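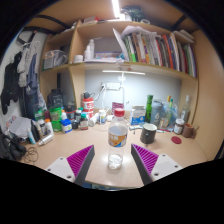
Desks of Bruda House: Gallery Nine, the Shelf Desk

Welcome back to the desk gallery! If you're new, I go around our building with a notebook and ask people to leave their desks exactly as they are. No tidying the night before, no hiding the mugs. I'm Felicja Malinowski, I live on the second floor, and I love a desk that somebody really uses.

The one this month is built right into a light wood shelving unit, so you get the work surface and the storage in one piece. I've wanted one of these since I was a kid. My aunt had one in her apartment on Guturton Street, with the phone book and the good scissors always in the same spot, and I did all my homework at it whether I was supposed to or not.

Drinks first, as always

There's a water bottle with a red cap, a black mug with a lighter rim, and a brown mug with a handle way down at the right end, next to a glass jar with a white lid. A little round red coaster, too! I'm always happy to see a coaster. My own desk has so many rings on it that it looks like a target.

Along the back

The tall green bottle is my favorite thing here, just for the color. It has a gray-blue shaker bottle beside it with a huge white 6 on it, and then comes a clear container of markers with yellow and green caps. If you've been following along you know how I feel about markers standing up where you can grab them. Mine live in a drawer and I buy new ones every November, having forgotten I own any.

The lamp

A slim white one, mounted under the upper shelf. Several of you wrote in after Gallery Seven to ask about lighting a desk that sits under shelves, and I think this is such a good way to do it. The light comes down onto the desk, and you don't give up a big patch of surface to a heavy base. The power strip is up on the wall as well, which I copied at home on Saturday (two screws, ten minutes, one slightly crooked result).

The busy side

Go left and things get crowded, in the best way. There's a red and white canister with a dark cap, a brown bottle, a green jar, a blue and white box. I like how the tall things have ended up toward the back. You could work at this desk all winter and have everything within an arm's length. And don't miss the pink card propped up by the lamp! I keep cards for years. There's one on my own shelf from a friend who moved to Manurung, and it has outlasted three calendars.

Now for the bottle up close, and I'm so glad we get it, because I have a real soft spot for drink labels. 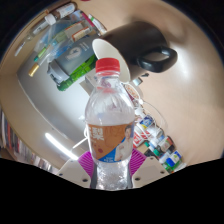

The label goes all the way around in an orange-brown, with big white Chinese characters on it. One of them is 梨, pear, and that was enough to send me out looking for pear drinks that same afternoon. (The grocery on Fuston Road had a pear juice in a carton. Very nice, very sweet, went well with toast.) There's a man with short dark hair and a white top printed on the label too, and a blue band along the bottom edge. Look at the ribbing in the plastic and how it picks up the light!

The black mug gets its moment as well, tipped over on its side with the handle out to the right. It's ceramic, with a white inside and a good shine on it. A big looped handle like that is exactly what I look for in a mug. I can't stand the tiny ones that only fit two fingers.

Notes and mail

The gallery is up to 179 pictures now, and the guest book has 284 entries, many of them kind and a few of them very strict about cable management. Keep them coming, I read every one.

To the person who asked about the desk in Gallery Four: yes, the drawer knobs are old, and no, she won't sell them. I asked twice.

Next up is a kitchen table in 323 that works as a sewing desk after supper and gets cleared again before breakfast. I've seen the button tins already and I can hardly wait to show you. If you're in the building and would like your desk in the gallery, put a note in my mailbox, number 217, and leave the mugs where they are.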